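Thursday, July, workshop notebook

Dye day two and I'm still grinning! The wattle bath came up far stronger than the first one, a proper warm yellow with none of that muddy brown. I used 380 g of flowers this time and left them in the pot at 40 degrees overnight – slow really does suit this plant.

Swatches from the Luangrath cotton took the colour evenly right to the selvedge. The Trornik linen is patchier, but I like it and want to try it again with 20 g of alum.

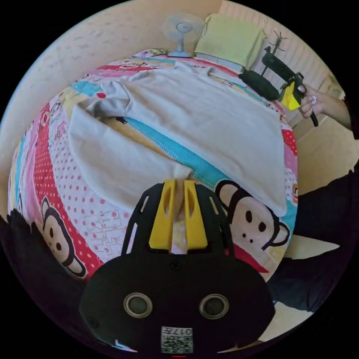

Beige cloth on the bed, turquoise zip alongside.

Next job is the iron dip. Jerome Castillo reckons a short dip will pull the yellow to olive, and he's lent me his Zonska jug so I can measure it properly. Swatch 284 goes in first, then the two offcuts if the colour behaves.

Need: more labels, string, another bucket with a lid. Rinse water was still tinted after the fourth change, so check the wash fastness before cutting anything for the cushions. Can't wait to see that olive!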